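Snack Bag Packing for Community Visits: Progress Report to the Grajales Fund
Prepared by Helju Ozoliņš, Program Coordinator, Erisville Neighbourhood Centre
10/30/19

Purpose of this report

The Centre received support from the Fund to supply 200 bags of packaged snacks to older residents who are visited at home. This report covers the packing stage, the choice of bags and the matters still to be settled before delivery begins in February.

Work to date

Packing has been set up on a beige marble-patterned surface with pink patterned walls on three sides. Snacks are laid out loose and a paper bag is stood among them to be filled. The contents are mixed, so that each household receives a range of items and no two bags need be identical. Stepan Vasylenko has kept the stock records and reports that supplies are sufficient for the first delivery round.

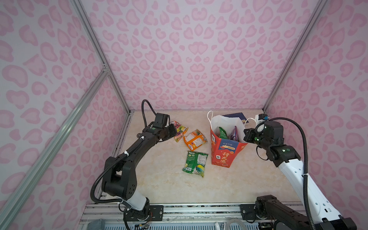 The order in which items go into a bag was revised after the first trial. Cartons are now placed at the bottom and soft bags on top, as crushed chips were the most frequent complaint from the households that took part. The written packing instructions have been shortened to 2 pages and a copy is kept with the stock records.

Bags

Plain bags were considered at the outset. Residents consulted by Feng-yi Mak preferred something that looked like a gift, and the Centre has followed that advice where the budget allowed. Paper was preferred to plastic throughout. Handles were made a requirement, as several residents carry the bag upstairs themselves.

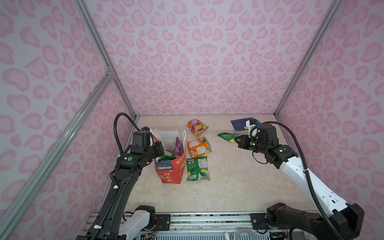 Printed paper shopping bag in red-orange, with white twisted rope handles.

The supplier, Barorum, has agreed to hold its price until the end of February. Delivery of the second order was late by 5 days, and the packing schedule was adjusted to suit. No additional cost was charged to the grant.

Matters outstanding

Labelling remains the main concern. Some residents have asked for ingredient information in larger type. Gilberto Salazar is preparing an insert for this purpose, with a draft due within 14 days. Until it is approved, finished bags will be held at the Centre.
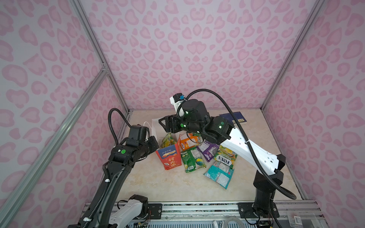 Storage is adequate for the present, although the shelves at Nosus Street will be full once the next order arrives. The Centre asks the Fund to approve the transfer of unspent transport money to cover short-term storage. A revised budget is attached separately.

Comments (3)

Konrad Stępień
Transfer looks reasonable to me. Could the revised budget show storage as its own line?

Feng-yi Mak
Please note that two residents on my list have asked for bags without nuts. I will send their names to Stepan.

Stepan Vasylenko
Received, thank you. Those bags will be packed separately and marked on the outside.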